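Handling Cells, Session 5: When the Gripper Touches the Bin

Read these notes before the practical. They cover the fault on the Draltwood cell, where the arm stopped with a force limit alarm while lowering into a green bin. The program had run without trouble until the bins were swapped for a deeper type. The approach height stayed at its old value, and the gripper was still moving sideways when it went below the rim.
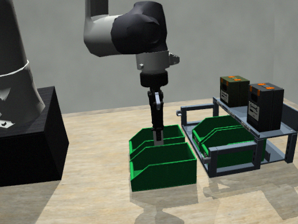

Rim height is the figure to check first whenever a bin is changed. The program holds it as a single number and has no means of noticing that the bin is different. In the simulated cell there is also a neighbour to think about: the two bins on the table stand side by side, and the fingertips are already lower than the rim of the farther one. A sideways move from that position should not be allowed. Raise the tool straight up until it clears both rims, then travel.

At Draltwood the alarm was reset 2 times before anyone looked at the bin. Each reset let the arm push again from the same place, and the wrist mounting was bent. The log shows fault code 381 on every stop.

Rules for the practical

Do not reset a force alarm until you have looked at the tool.
Jog up only, at slow speed.
Keep a clearance of 18 mm above the highest rim.
Write down the fault code before clearing it.

Hand in your corrected program to Stavros Lambrakis by 25 October 2023.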